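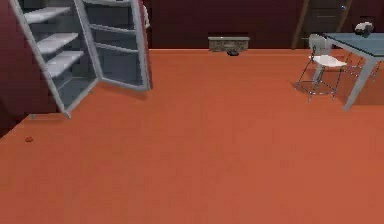

Kitchen model, fridge open, orange floor.

Workshop book, Manow
May, lap joint series, continued

Carried on with the shear comparison between the Hourani two-part glue and the shop's standard white glue. Stock is Civwood beech strip from the same delivery as the last set. Moisture meter read slightly higher on the strips stored by the loading door, so those are set aside and marked with blue tape. Do not use them for this series.

Overlap kept at the same length as before. Faces planed, then half the blanks sanded with 200 grit and the other half left straight off the planer. Satish Mishra thinks sanding closes the surface and costs strength. Santosh Pal disagrees. The April data do not settle it, as the clamp pressure was not recorded.

Clamping this time was done on the Trarka press with the gauge zeroed before each batch. Glue spread by notched card, one face only. Squeeze-out was even on the white glue and patchy on the Hourani, mostly at the end nearest the hinge. Possible cause is a high spot on the lower platen. Checked with feeler gauges after unloading: there is a gap at the front left corner. Shimmed it with paper. Needs a proper fix.

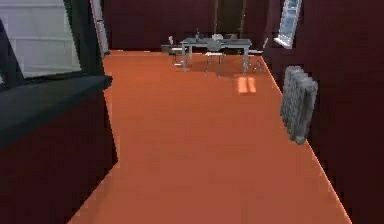 Entry continued by Kamlesh Kushwaha, afternoon

Broke the first batch at 2:40 p.m. Load applied slowly, same rate as April. Best white glue joint, planed face, went to 3,817 N. Failure was in the wood along most of the overlap, with a strip of clean glue line at one end. The sanded ones from the same batch were lower, and two let go at the glue line with almost no fiber pulled. That supports Satish, but the shim went in after these were pressed, so they should be run again.

Hourani joints not broken yet. The data sheet gives a longer cure in a cool room and the heater was off overnight. Leaving them clamped.

Load cell drifts after it has been on for an hour. Offset was around 100 N by the end of the batch. I corrected the readings in the sheet and left the raw values in the next column.

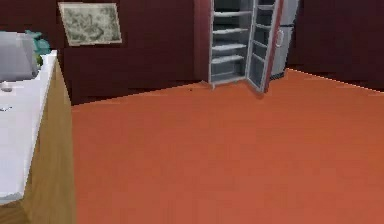 The correction assumes the drift is linear, which has not been checked. Abhishek Dhillon has the calibration weights and will bring them back before the next run. If the drift turns out to be in steps, the last few readings are no good and the best value above may change as well.

To do:
Lower platen, regrind or replace the shim with brass.
Record clamp pressure for every joint, on the joint itself in pencil.
Ask Pramila Nautiyal whether the blue tape strips can go in the drying cabinet.
Break the Hourani set, planed faces first.
New notched cards. The old ones are worn on one side.

K.K.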